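ホーム しらべる つくる あそぶ おたより
しらべる > 身のまわりのもの > くつとくつ箱
シェア 2,031 コメント 44

くつの箱って、すごい! スニーカーと段ボールのひみつ

新しいくつを買ってもらった日のことを思い出してみてください。箱のふたをあけると、ぷうんと新しいゴムのにおい。早くはいて外に出たくて、箱なんてどこかにぽいっと置いてしまいますよね。でも、ちょっと待って! その箱にも、くつにも、おもしろいくふうがぎっしりつまっているんです。

「マセオ(Maseo)こども工作ひろば」の「身のまわりのもの」コーナー、今回はスニーカーと箱のお話です。

■ 段ボールはどうして強いの?

まずは箱から見ていきましょう。段ボールは紙でできています。紙って、手でびりっとやぶけるし、ぬれるとふにゃふにゃになるし、そんなに強そうには思えませんよね。

ひみつは切り口にあります。家に段ボールがあったら、はしっこを横からのぞいてみてください。平らな紙と平らな紙のあいだに、くねくねの波がはさまっているのが見えるはずです。この波が、橋のアーチのように、上からの重さをうけとめてくれます。しかも波のあいだには空気が入っているので、軽くて、クッションにもなるんです。紙と空気だけでこんなことができるなんて、わくわくしませんか!

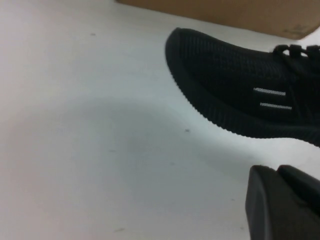

写真提供:ロッサー(Rosser)写真室

茶色い段ボールと黒いスニーカーが白い台の上にならぶと、色のちがいがはっきりしますね。段ボールの茶色は、えのぐでぬった色ではないことが多いんですよ。木から作ったせんいを白くさらさずに使うと、あんな茶色になります。古い段ボールや古紙をとかして、もういちど紙にして使うこともたくさんあります。みんなの家にある箱も、前は別の箱だったのかもしれません。

■ 箱のすみの文字をさがそう

段ボールには、よく小さな文字やマークが印刷されています。リサイクルのマークだったり、「こっちが上」という矢印だったり、「ぬらさないで」というかさの絵だったり。くつの箱なら、横にサイズを書いたシールがはってあることも多いです。お店の人は、高くつみあげた箱のシールを読むだけで、ふたをあけずにぴったりのくつをさがせるんですね。

サイズといえば、国によって書き方がちがうのも楽しいところ。日本では足の長さをセンチメートルであらわしますが、ヨーロッパでは「44」のような数字が使われます。えっ、44センチ? とびっくりしそうですが、だいじょうぶ。これはおとなの大きめのくつで、日本の28センチくらいにあたります(メーカーによって少しちがいます)。

■ 1足をじょうずに入れるには

くつは、つま先が細くて、かかとのほうが高い、でこぼこした形です。2つをただならべると、すきまがたくさんできてしまいます。

そこで、横にたおして入れます。もう片方は、つま先とかかとが反対向きになるようにして、となりへ。細いところと太いところがうまくかみあって、すっきりおさまるんです。おすしのつめ合わせみたい! 下の順番でためしてみましょう。

1 くつの底のどろや砂をはらいます。
2 くつひもを中に入れます。
3 片方を横にたおして、箱に入れます。
4 もう片方を、反対向きにして入れます。
5 ふたをしめます。

ふたがもちあがってしまったら、むりにおさないで、くつの向きを変えてみてください。底と底を外がわにするか、内がわにするかでもちがいます。どの入れ方がいちばんぴったりくるかな? くつの形によって答えが変わるので、家族のくつでもやってみるとおもしろいですよ。
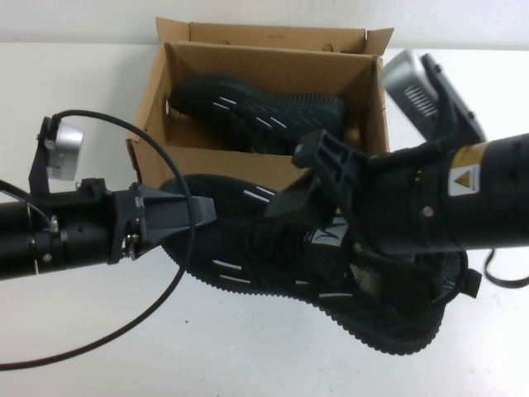 くつを箱に入れっぱなしにしても、いいですか。
かわいているくつなら、入れておけます。雨の日にはいたくつは、しめったまま入れるとカビやにおいのもとになるので、風通しのよい日かげで中までしっかりかわかしてからしまいましょう。

■ スニーカーの部分にも名前がある

こんどはくつのほうです。いつもはいているのに、部分の名前って意外と知らないものですよね。

くつの上のほう、足をつつんでいるところは「アッパー」といいます。さっきの黒いスニーカーには、短くて白いななめの線のもようが入っていました。糸を編んだニットや、細かいあなのあるメッシュのアッパーは、足の形にあわせてのびたり、空気を通したりしてくれます。走ってもむれにくいのは、このおかげです。

くつひもの下にある細長い部分は「タン」。英語で舌のことです。くつがべーっと舌を出しているみたいだから、この名前なんですよ! タンがあると、ひもをきゅっとしめても足の甲がいたくなりにくくなります。ここにロゴがついているくつもたくさんあります。

かかとの後ろに、ちょこんと出ている小さなベルトを見たことはありますか。「プルタブ」といって、はくときに指でひっぱるためのものです。かかとをふんづけてはいている人、プルタブのあるくつなら、ぜひ使ってみてください。するんと入って気持ちがいいです。

そして底は「ソール」。地面にふれるところがぎざぎざになっているのは、すべりにくくするためです。車のタイヤのみぞとにていますね。すりへってつるつるになってきたら、買いかえを考えるころです。

■ やってみよう! 紙の波の力くらべ

用意するもの:画用紙2まい、同じあつさの本2さつ、消しゴムや小さなつみ木

本を2さつ、あいだをあけて置きます。まず1まいめの画用紙を平らなまま橋のようにわたして、まん中に消しゴムをのせてみましょう。へにゃっとたわみますか?

つぎに、2まいめの画用紙を、山、谷、山、谷と細かく折って、じゃばらにします。折り目が本から本へのびる向きにわたして、もういちどのせてみてください。同じ紙なのに、ぜんぜんちがいます! 折る幅を変えたり、紙を変えたりして、つみ木がいくつのるかノートに書いておきましょう。

実験の絵や感想は「おたより」のページで待っています。来月は、ファスナーがしまるしくみをしらべます。

シェアする 印刷する ページの上へ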